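Home | Tickets | Knowledge Base | Parts | Contact
Print this page | E-mail this page

Ticket 2387: TPMS warning returns after tire replacement
Status: Closed
Site: Avville service bay
Assigned to: Gert Msimang

Reported problem
Customer had four all-season tires fitted at the Prumurville store in December. TPMS light flashes for about a minute at startup, then stays on. Pressures checked cold by the customer, all at placard. Vehicle is a mid-size sedan with direct sensors, odometer 2965 miles past the tire change.

Entry 1
Flash followed by solid light points to a sensor or receiver fault, not low pressure. Scan tool shows no signal from right rear. Other three report normally. Pressures set to placard again with shop gauge. Test drive, no change.

Entry 2
Right rear sensor triggered with the handheld tool at the valve stem. No response on three attempts. Moved the car to the far end of the bay to rule out interference from the compressor drive. Still no response. Tire broken down. Sensor body cracked at the stem mount, consistent with bead contact during mounting. Work order 1405 from Prumurville lists "sensors reused, OK" with no ID readings attached.

Entry 3
Replacement sensor (Leite, clamp-in) ordered and fitted with new nut, seal and valve core. Stem nut torqued to the value on the parts sheet. Wheel rebalanced. Sensor answers the trigger tool. ECU does not accept the new ID. Relearn fails at the last wheel.

Entry 4
Relearn failure traced to scan tool software. The Viltlow update on the Avville tool was one release behind and wrote the ID in the wrong format. Updated, cleared stored IDs, ran relearn in order LF, RF, RR, LR. All four accepted. Light out after key cycle. Road test at highway speed, all four reporting, no codes.

Resolution
Cracked sensor replaced, tool software updated, IDs relearned. Sensor charged back to Prumurville.

Follow-up
1. Prumurville to record sensor IDs before and after every tire change and attach them to the work order.
2. Start bead breakdown opposite the valve on all direct-sensor wheels.
3. Check Viltlow release number before any relearn. If the last wheel fails, check it again before ordering parts.
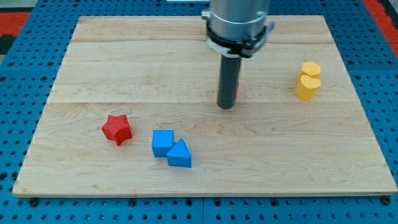
4. Customer advised to return for a torque check on all four wheels and to report any flashing at startup. Reopen under the same ticket number if the light comes back.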